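Watching the Granström Cup: your questions answered
Print | E-mail this page
4 min read
Share (100) | Comments (7)

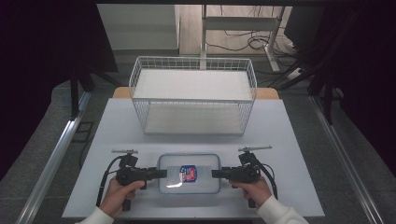

The rights to the Granström Cup have moved this season, and the help desk at Lekano has been getting the same questions from supporters of both Sellby and Plavville. The answers on this page apply to the men's and women's competitions unless we say otherwise.

Who is showing the Cup this season?

Lekano has the live rights to every match from the second round on. First-round matches are not part of the deal. Clubs can stream those themselves if they want to, and some do. Check with the home club, as the away club has no say in it.

Do I have to pay?

For live matches, yes. You can buy a season pass or a single-match pass. Highlights are free and do not need an account. They go up at 7 the morning after the match.

I already pay for league matches. Is the Cup included?

No. League and Cup rights are sold separately, and a league subscription does not carry over. If you bought your league package through Lekano you can use the same login, but you will still be asked to add the Cup pass.

How many devices can I use?

You can watch on 2 devices at the same time. If a third one signs in, the one that has been running longest will stop. You can register as many devices as you like.

Why is my local match blacked out?

Home clubs can ask for a local blackout if tickets are still on sale the day before the match. It covers addresses within about 100 miles of the ground and ends at the final whistle, when the full replay becomes available. A sold-out match is never blacked out.

Sellby asked for a blackout twice last season. Plavville has not asked for one so far.

The blackout is based on the billing address on your account - not on where you happen to be sitting. If you have moved, update your address before match day. Changes made after kickoff do not count until the next match.

Can I show a match in my bar or clubhouse?

Not with a home pass. Any place open to the public needs a venue license, including clubhouses that do not charge at the door. Halvard Kristiansen handles venue licenses and can usually turn an application around in two working days. Apply before Thursday if you want to show a weekend match.

What happens if I use an unofficial stream?

The competition can ask for the stream to be taken down, and this season it has hired a company to look for them during matches. "We are going after the people who run the streams and sell access to them," said Embla Lunde, who manages media rights for the Cup. "We would like viewers to come over to the legal service, and we know the price has to be fair for that to happen."

If you paid someone other than Lekano for access, we can't refund you. Contact your card company.

How do I report an unofficial stream?

Use the report form in the help section. Give the web address, the match and the time you saw it. Please do not post the link in the comments on this page. It will be removed.

Can I post clips on social media?

Sharing a clip from the official accounts is fine. Recording the broadcast off your screen and posting it is not, even if it is only one goal. Video you shoot yourself from the stands falls under the ticket conditions of the home club, and those differ from ground to ground.

What if a match is postponed?

A single-match pass moves to the new date without you doing anything. If you can't watch on the new date, you can ask for a refund up to kickoff. Season passes are not refunded for postponed matches.

If a match is abandoned and replayed in full, the replay is covered by the same pass.

Will there be radio commentary?

Yes, for the quarterfinals on. It is free and there is no blackout on audio.

When are the dates for the later rounds confirmed?

The semifinal dates will be set in March, after the quarterfinal draw. Kickoff times may still move after that if both clubs agree.

Print | E-mail this page
Comments (7)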